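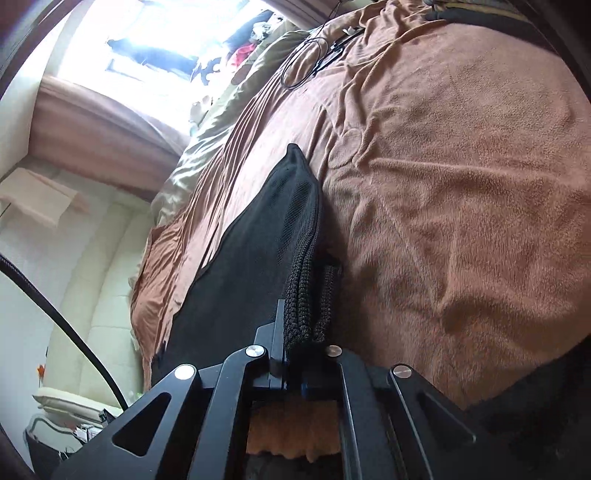 *A black garment over a brown blanket.*

I own 3 black T-shirts that I would run back into a burning house for, and until last July I was ruining every one of them, a little at a time, every Friday night. I had no idea! I thought black shirts just went that sad charcoal color after a while, the way bananas go brown, and you shrugged and bought another one.

Then I went to stay with my cousin's old landlady, Ritva Kuusisto, in Vedham, for what was supposed to be a long weekend of lake swimming. It rained. Ritva ran a dye shop for most of her working life, a narrow little place called Kairys with the vats in back, and she still can't look at a person's clothes without reading them like a chart. She took my sleeve between two fingers at breakfast and said, "You wash this hot." I did wash it hot. I washed everything hot. My mother washed everything hot, and I'd never thought to ask her about it.

So I spent the weekend at her kitchen table getting an education in the color black, and I've been boring my friends with it ever since.

The first thing she told me is that most fading isn't dye washing down the drain (some of it is, especially in the first few washes, when the loose stuff comes off). A lot of it is plain old rubbing. Cotton is made of tiny fibers, and when the shirt tumbles around with jeans and zippers and that one towel that feels like a doormat, the fibers on the surface break and stand up. They catch the light, so the cloth looks gray and fuzzy even where there's plenty of dye left in it. She had me hold an old shirt of hers up next to the window, inside out and then right side out, and the inside was so much darker I laughed out loud.

That's the whole case for turning things inside out, by the way. I'd seen it on labels for years and figured it was fussiness. Let the inside get the beating!

She's also a cold water person, and a short cycle person, and she is *fierce* about not stuffing the machine. Mine at home is an elderly Voklow that sounds like a helicopter, and I used to pack it until the door complained. Now I leave enough room to get my whole arm in over the top. Darks go with darks, light things with light things, and the jeans go by themselves like the bullies they are.

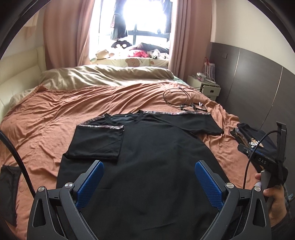 **Does vinegar in the rinse keep black clothes from fading?**

It won't lock in the dye on a shirt you bought at a store, whatever your aunt says. A splash can help rinse out leftover detergent, which sometimes dries as a chalky film and makes black look dull, but using less detergent in the first place does the same job.

I was crushed about the vinegar, I'll admit. I'd been telling people about the vinegar for years.

Drying was where we fell out. I love my dryer. I love a warm shirt on a cold morning more than I love most foods. Ritva thinks dryers are where T-shirts go to die, and she pulled the lint out of her neighbor's machine to prove it, a big soft gray wad, and said, "What do you suppose this was?" Well, shirts. It was shirts. We settled on a compromise where I hang the black ones in the shade and put my socks through on low, and she pretends not to know about the socks. Shade matters more than I'd have guessed. Direct sun bleaches dark cotton, and it does it unevenly, so you end up with pale shoulders where the shirt hung over the line.

For the shirts I'd already wrecked, she let me try redyeing. We did a pot of Pistex black on her stove with two of my worst ones, stirring until my arm ached, and it worked better on the cotton than on the stitching. The thread was polyester, so it stayed exactly the faded gray it had been, and now I have a shirt with outlines like a cartoon. I wear it all the time. A man at the hardware store asked where I got it.

I've been home for months now and I still do it her way, mostly. The favorites get turned inside out, washed cold, and hung on the back of the bathroom door. I did forget once and ran a full load hot with a brand new black shirt and a cream pillowcase, and I haven't told her. The pillowcase is lavender now, and I've put it on the guest bed.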